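4. Recording your first set of demonstrations

By now you should have both hand grippers paired, charged and showing green in the Clomon recorder. If one of them is still amber, go back to section 3 and do the pairing again. I've tried carrying on with an amber one and the whole afternoon's takes went in the bin.

I'm using the pen and pouch task all through this section, as it's the one Inmaculada Lorente wrote for new starters at Brerkham and it's hard to get badly wrong. The aim is 70 good takes.

4.1 Before you press record

1. Put the pouch and the pen somewhere near the middle of the table, and clear away your mug, your phone and anything else that isn't part of the task.

2. Put the headset on and look down at the table. Check the preview: you want both grippers in view when your arms are in their working position.

3. Let each cable hang to the outside of its own arm. Give yourself plenty of slack, more than you think you'll need!

Caution: never let a cable run between the two grippers. It will snag on the jaws sooner or later, and a hard tug can pull the plug out of its socket.

4.2 Recording a take

4. Hold one gripper in each hand with the plates on top. Keep your sleeves and fingers clear of the plates (I roll my sleeves up, Igor Danko wears a T-shirt all winter).

5. Say "start" or tap the pedal, then wait for the beep. Keep still for a moment after it.

6. Bring the right gripper in towards the pen with its jaws open, and have the left one ready on the other side of the pouch. Go at the speed you'd use to hand somebody a full cup of tea. 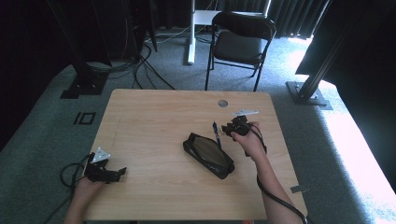
7. Close the jaws on the pen, lift it, and steady the pouch with the left gripper while you put the pen down on top of it. Open the jaws fully before you back away.

8. Tap the pedal again to stop. The take number goes up by one on the recorder screen.

Note: if you fumble, carry on and finish the job. A dropped pen that gets picked up again is a perfectly useful example, and the training people at Jutalano keep asking us for more of them. Only bin a take if the recorder loses tracking or you knock something off the table.

4.3 Between takes

9. Move the pouch and turn it a bit each time. Do the same with the pen. It's very easy to fall into putting them back in the same spot, and then the model learns the spot.

10. After every 8 takes, put the grippers down and shake your hands out. Play back the last take while you rest and look for stutters.

If the recorder stops with error 893, the disk is full. Move your finished takes to the Čierny drive (section 6), restart the recorder and pick up from the number you'd reached.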